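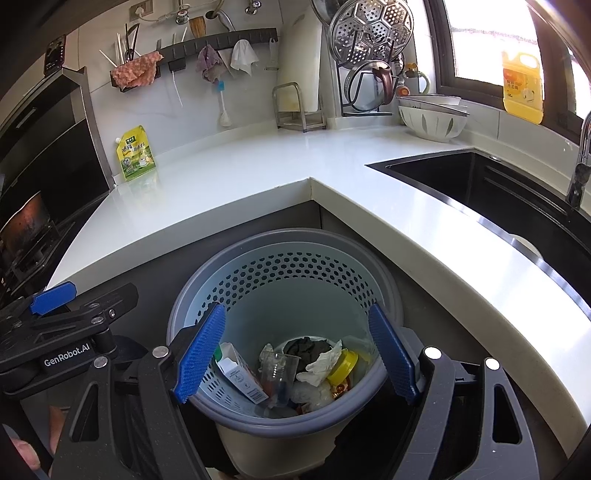

*Two grippers at work over a kitchen bin.*

Parviz Hashemi repaired milking machines in Bullana from 1989, so when he picks up a tool he looks first at the joints. He opened and closed the Welmont hand gripper for a long time before he said a word.

"The pads are good," he told me. "Blue is easy to see. But ask me again in February."

The Welmont service rents grippers in pairs to households and small workshops. A person holds them and does ordinary jobs, and the recordings are used to teach robot arms the same jobs. The fee is $80 a week for 2 tools, with a refund if you send back 100 good recordings.

I tried the set at home in Plernden. Kitchen rubbish is a hard test. A crumpled tissue is forgiving, but a clear plastic cup is slippery, and thin film sticks to everything it touches. My wrist was tired after the first evening, and I would like a lighter handle.

Arash Moradi, who manages the rentals from an office in Requena, accepts this complaint. A softer grip is coming, he says – he would not tell me when.

The instructions are clear and the case closes well. For the price, I would rent it again, but for one week only.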